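About Us

The Kwofie Youth Service Club started with a handful of students at Stekamholm High who wanted something useful to do after the last bell. Today we pack food boxes, read with first graders and clean up the river path every May — and we love it!

Last year our members gave 657 hours to the town, and this year we're going for 1,000. It's a big jump, but you should hear the noise at our meetings! 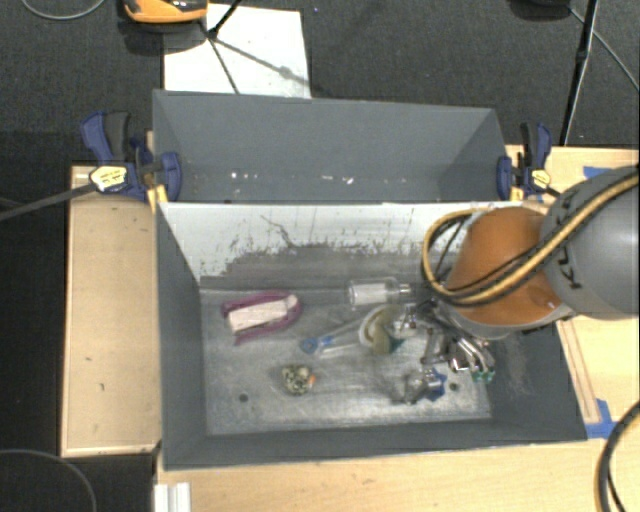

Two gray bins, one behind the other.

Any student in grades 9 through 12 can join. We meet at 4 in the school library, and new people are welcome all year (bring a friend if walking in alone feels scary). Our sister club in Testov joins us for the fall coat drive, so you'll get to know them, too.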